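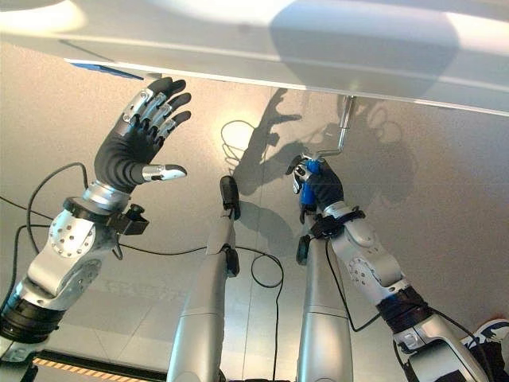
Foro > Automatización en taller > Kits y servicios
Tema: Kit de dos brazos Goruvum para atornillar por debajo, ¿alguien lo tiene?

tornillera92
Buenas. Montamos muebles a medida y llevamos un tiempo mirando el kit de Goruvum, el de dos brazos con manos de cinco dedos. Lo queremos para apretar herrajes por la cara inferior de baldas y tableros ya colocados, que es lo que nos deja los hombros hechos polvo. El distribuidor es Akyol y ofrece compra o alquiler por meses con puesta en marcha. ¿Experiencias?

Pumcombe
Lo tuvimos alquilado hasta abril. La mano derecha sujeta una llave acodada normal, con mango, sin adaptador. Eso es lo bueno: usas la herramienta que ya tienes en el cajón. Lo malo es la velocidad. Un tornillo que yo aprieto en 10 segundos a él le llevaba más de un minuto, entre buscar la cabeza y encajar la punta.

ruben_cnc
Para eso, un atornillador fijo con brazo articulado y se acabó. Pagar dos manos completas para girar una llave me parece tirar el dinero.

Pumcombe
Depende de la pieza. Si es siempre la misma, de acuerdo contigo. Nosotros cambiábamos de mueble cada semana y un útil fijo había que rehacerlo cada vez.

ruben_cnc
Un útil de aluminio lo rehago en una mañana. No lo veo.

Eylül Demirtaş
Trabajo en una empresa que presta el servicio de integración, así que leedme con esa reserva. Tres cosas que conviene preguntar antes de firmar:
El par máximo con el brazo levantado. El que viene en la hoja suele medirse con el brazo recogido.
Quién paga los guantes y las puntas de los dedos. En nuestros contratos van aparte.
Las horas de formación. Con 5 no basta si nadie del taller ha tocado antes un robot.

tornillera92
Gracias, lo del par no se me había ocurrido. A mí Akyol me ha pasado 1139 euros al mes por el alquiler, con una visita de revisión incluida. ¿Es lo normal?

Pumcombe
Nosotros pagábamos alrededor de un 10 % menos, pero sin revisión. Mira bien los cables – los de la muñeca se nos enganchaban al subir el codo y tuvimos que guiarlos con bridas. El técnico vino un sábado y lo dejó mejor, pero tendría que venir así de fábrica.

grukutton_usuario
Yo tengo el Grukutton, que lleva pinza de dos dedos. Más rápido y más barato, pero la llave acodada se me gira dentro de la pinza en cuanto hay resistencia. Acabé imprimiendo un mango cuadrado y ahora aguanta. Para apretar a tope sigo usando la mano.

ruben_cnc
O sea, que al final aprietas tú.

grukutton_usuario
El último cuarto de vuelta, sí. Lo demás no.

tornillera92
Voy a pedir una prueba con una balda nuestra y tornillo de M6 antes de decidir nada. Si me dejan medir el par con el brazo arriba, pongo los datos en este hilo.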